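Section 4. Preparing and Dispensing Chilled Drinks

This section applies to the Skorkell countertop drink dispenser when it is used to hold and serve premixed drinks for parties and family gatherings. Read Section 2 (Electrical Safety) and Section 3 (First Cleaning) before proceeding. The dispenser is intended for indoor household use only.

4.1 Before You Begin

The dispenser requires 6 hours of standing time in an upright position after unpacking or moving. Do not connect the power cord during this period. Households planning an evening event should place the dispenser in its final position on the morning of the same day.

Choose a level surface that can support the full weight of the dispenser and its contents. Leave a clear space of one hand's width behind the rear vent. The drip tray must extend past the front edge of the base so that it can be removed without lifting the dispenser.

Check that the following parts are present:

Main tank with lid
Inner cooling sleeve
Tap assembly with two sealing rings
Drip tray and grate
Measuring cup
Child lock key (taped to the inside of the lid)

If any part is missing, contact the seller. Do not substitute sealing rings from another model. Rings supplied for the earlier Flutisard dispenser are similar in appearance but are thinner and will leak.

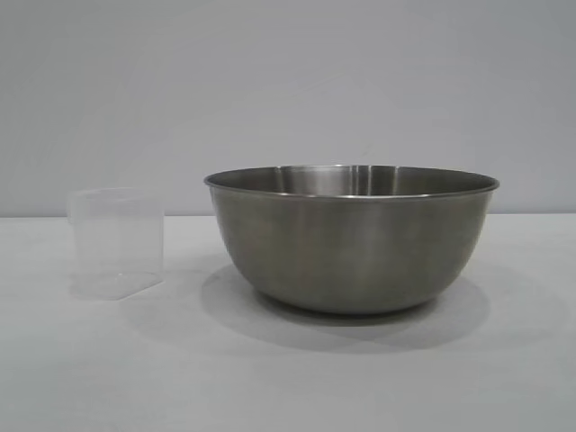 4.2 Mixing the Drink

The main tank holds 4,000 milliliters when filled to the upper line. Drinks should be mixed in a separate container and poured into the tank when fully blended. Mixing directly in the tank may scratch the cooling sleeve.

1. Wash your hands and all utensils.
2. Combine the juice, syrup and any still water called for in the recipe. Stir until all sugar has dissolved.
3. Pass the mixture through a fine strainer. Pulp, seeds and herb leaves will block the tap.
4. Cool the mixture in a refrigerator before transfer. The dispenser keeps cold drinks cold. It is not designed to chill warm liquids.
5. Pour the mixture slowly into the main tank. Stop at the upper line.
6. Close the lid and turn it clockwise until it clicks.

NOTE: For a standard fruit punch, use 2 parts juice to one part water. A full tank then requires 2,667 milliliters of juice. Add water to the upper line.

CAUTION: Do not fill the tank with carbonated drinks. Pressure may build under the locked lid. Sparkling water or soda may be added to individual glasses at the time of serving.

CAUTION: Do not add milk, cream or raw egg. Seasonal recipes containing these ingredients must be kept in the refrigerator and served from a covered pitcher.

4.3 Cooling and Serving

1. Insert the power plug into a grounded outlet.
2. Press and hold the COOL button until the blue light comes on. The light flashes while the sleeve is reaching temperature and remains steady when the drink is ready to serve.
3. Place a glass beneath the tap. The rim of the glass should not touch the tap.
4. Pull the handle toward you to pour. Release it to stop.
5. Discard the first half glass, which may contain rinse water from the tap assembly.

The handle returns to its closed position by spring action. If the handle feels slow or sticky, stop serving and refer to Section 6.

Ice may be placed in glasses but must not be placed in the tank. Fruit slices and other garnishes should be set out in a separate dish.

4.4 Serving Drinks Containing Alcohol

Where children will be present, the child lock must be engaged whenever the tank contains alcohol. Insert the key into the slot above the handle and give it a quarter turn to the right. The handle cannot then be pulled. Remove the key and keep it out of reach.

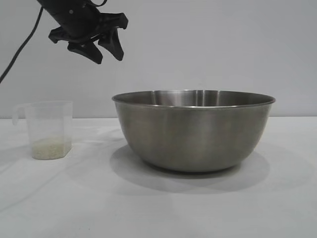 Label the tank clearly. Two write-on tags are supplied with the Chettiar accessory pack and may be hung from the lid. When two dispensers are in use, place the one for children on a separate, lower table and use cups of a different color for each.

WARNING: The child lock does not replace adult supervision. An adult should remain in the room for as long as the dispenser is filled.

Spirits above standard bottle strength may damage the sealing rings. Damage of this kind is not covered by the warranty.

4.5 After the Event

1. Switch off the dispenser and remove the plug from the outlet.
2. Drain any remaining drink through the tap. Do not store leftovers in the tank overnight.
3. Fill the tank halfway with warm water and a small amount of dish soap. Run this through the tap.
4. Rinse twice with clear water.
5. Remove the tap assembly and allow all parts to air dry with the lid off.

Do not place the cooling sleeve in a dishwasher. The drip tray and grate are suitable for the top rack only.

NOTE: Syrups with strong coloring may leave a tint on the tank. Cokberg cleaning powder, used according to its label, will remove most stains. This does not affect the operation of the dispenser.

Section 4 was revised in May to include the child lock procedure. Text reviewed by Hendrik Timmermans, Product Documentation. Continue to Section 5 for storage between uses.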